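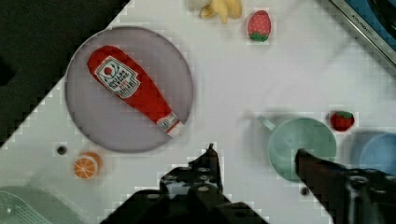

Nondirdale shared workshop is looking for two people to help finish Vostix, our home-built table-clearing arm. The gripper is fitted and we now need patient hands to drive it through pick-and-place runs with the toy kitchen things: the ketchup bottle on its plate, the bananas, the strawberries, the green cup. Each person does roughly 100 runs over four evenings.

**You should** be able to use a screwdriver and keep notes. No coding needed -- we'll show you the rest.

Unpaid, tea provided. Put your name on the sheet at bench 42 by 5/30/25.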